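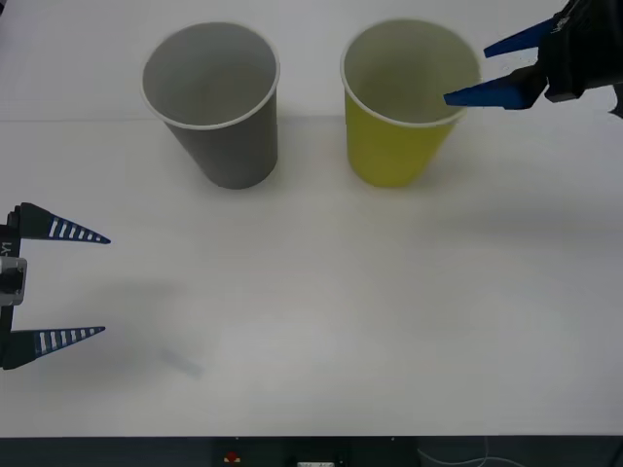
Jailson Barros called the paper cup the only piece of tableware that apologizes for itself by leaving, and complained that people who would never drink from a stranger's mug will happily drink from one made by a machine they have never met. His essay on the matter ran to 224 pages and was poorly received, mostly by people who made mugs.

A paper cup is a disposable drinking vessel made of paperboard, usually lined with a thin layer of plastic or wax to keep the drink from becoming part of the cup. It is used for water, coffee, soft drinks, loose change and, in offices, pens.

History

Cups of folded or glued paper were known in China long before anyone elsewhere thought to put a logo on them. The modern form took hold in the United States in the early twentieth century, when public drinking fountains and water barrels commonly came with one shared metal cup on a chain. Health officials came to regard this arrangement with horror. Several states banned the common cup, and the paper cup, which had been selling slowly, found itself on the side of the law.

Early cups were waxed. Wax worked well with cold water and less well with hot coffee, in which it tended to melt and float. Plastic linings later replaced it in most hot cups, and the folding handles that once came attached to some models faded away, along with the pinched fingers they caused.

Construction

Most cups are made from two pieces: a curved wall, cut from a flat sheet and joined along a side seam, and a round base pressed in from below. The top edge is then rolled outward. This rolled rim does most of the work of keeping the cup round, and it is also the part that nervous drinkers unroll during meetings.

Cups taper toward the base so that they can be nested. The taper is a compromise. Too little and the cups jam together, so that a person reaching for one gets four. Too much and the cup tips over when someone at the next desk sneezes. The Sternulell company built its name on a stacking ridge meant to solve the first problem, and sold it in sleeves of 40. Customers reported that the cups now came apart easily, including in the car.

Heat is handled by a second wall, a ribbed outer layer or a loose cardboard sleeve. The cheapest method is a second cup, which is preferred by customers and disliked by accountants.

Stability and surfaces

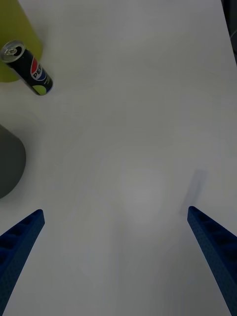 A smooth, matte white tabletop.

A paper cup weighs very little, and what stands under it matters more than its makers like to admit. Panagiotis Petkov tested 252 filled cups on café tables in Porkden and found that the tables were to blame for most spills — a finding the cup trade quoted widely and the table trade did not. Cups did best on level, plain surfaces and worst on slatted garden furniture. Drafts mattered only once a cup was nearly finished, at which point, Petkov wrote, “the loss is chiefly one of dignity.”

Color and printing

Plain cups are printed before the wall is cut, usually in one flat color. Colored cups are popular at children's parties on the theory that each child will remember which one is theirs. The Peixoto catalog once listed 192 shades, among them five grays whose names had to be printed on the base to tell them apart.

Disposal

The lining that makes a cup useful also makes it awkward to recycle, as it has to be separated from the paper. Many local programs do not accept lined cups. Others accept only rinsed ones. Compostable linings exist, but most need the heat of an industrial composting site and will sit in a backyard heap for a long while, looking much as they did on Friday.

See also

Drinking straw
Cup sleeve
Binis lid
Water cooler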